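Crash Reports and the Numbers Behind Them: Reader Questions

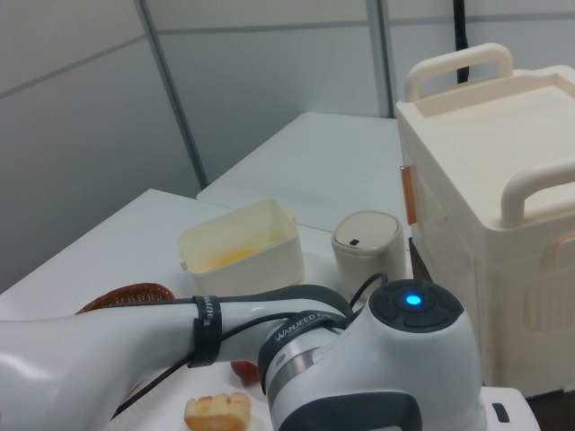
We get the same handful of questions every time a serious wreck makes the news. These are our answers, last updated Nov 30, 2018. We have kept the doubtful parts in.

Why does the first police statement say so little?
Because it is written within hours, often from one officer's notes. "Preliminary" means what it says. Treat anything about speed, alcohol or fault in that first release as a placeholder.

The report says speed "may have been a factor." Was it?
Who knows. The phrase commits the department to nothing. If the final report doesn't give an estimated speed and explain how it was worked out, we don't repeat the claim.

Utora County says crashes fell last year. Do you believe it?
Not yet. The county lists 2,192 crashes, but it also raised the damage threshold for a reportable crash to $3,000. Plenty of fender benders that used to count no longer do. A drop on paper is easy to get that way. Ask for the injury crashes alone and see if the line still goes down.

What does "critical condition" tell me?
How the patient was doing when someone called the hospital. It is no forecast, and it can be out of date before you read it.

Can I get a copy of a report?
Yes, if you were involved, or if you are the insurer or a lawyer for someone who was. The records desk on Henier Street charges $15. Its website promises a quick turnaround. Ours have taken weeks, and one came back missing the diagram page.

Did the new signals at Boström Road and Route 200 make it safer?
The sign company, Nikura, says so. It also sold the signals. The before-and-after study we were shown compares a summer with a winter, and traffic out there is much lighter in winter. We asked for matching months and haven't received them.

Why don't you name drivers right away?
We wait for charges, or for the family to be told. Other sites move faster, and some of them have named the wrong person.

Do you correct old stories?
When we learn something was wrong, yes, with a note at the top. Police don't always announce that a finding has changed, so some errors surely remain. If you have the final report and it disagrees with us, send it in.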